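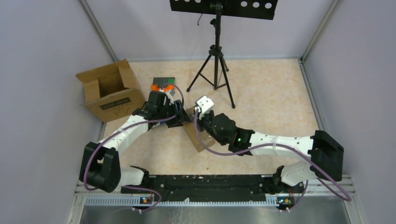

Cable snags on a two-arm bench cell: finding and fixing the fault

Symptom: one arm stops partway through a reach and the controller reports a following error or overcurrent on the shoulder joint. After a reset the arm runs normally, then trips again at the same pose. On our cell the trip came with the left arm stretched toward the center of the floor, fingers near a part, and the purple cable looped up over the gripper.

Cause: too much free cable at the wrist. A loop that stands clear at the home position can drop over the fingers or catch on the shoulder housing once the upper link swings down. The motor then pulls against its own cable. Left alone, this breaks conductors at the connector and the fault becomes permanent.

Before you touch anything

Press the stop and switch off the motor supply. Arms of this type drop when power is removed, so support the upper link with one hand first. Keep fingers out of the gap between the two grippers until both boards are off. A lit LED means a board still has power.

Rerouting

1. Move the arm by hand to full reach, then fully folded. Mark the cable with tape where it pulls tight.
2. Cut the old ties with flush cutters, blade facing away from the cable.
3. Leave one service loop at the shoulder and none past the wrist. Ours needed 14 inches from the last tie to the shoulder clamp.
4. Fit new ties snug enough to hold and loose enough that the cable still slides. Trim the tails flat. A cut tail will saw through insulation.
5. Repeat the hand sweep with the other arm in its closest working position. The cables must not cross.

Testing

Run at low speed with the floor cleared of boxes and stands. Harsh Kashyap sets 9 slow cycles, then 390 at working speed, and logs shoulder current for both. If the peak rises as the cell warms up, a tie is too tight.

If the trip returns

Swap the left and right cables. If the fault follows the cable, replace it. If it stays with the arm, check the board connector for a lifted pin, then the joint itself. Vacuum dust off the base plate and boards while the power is off. Do not raise the current limit to clear the error.

Notes by Ritu Uniyal, Brillell workshop. Revised in January.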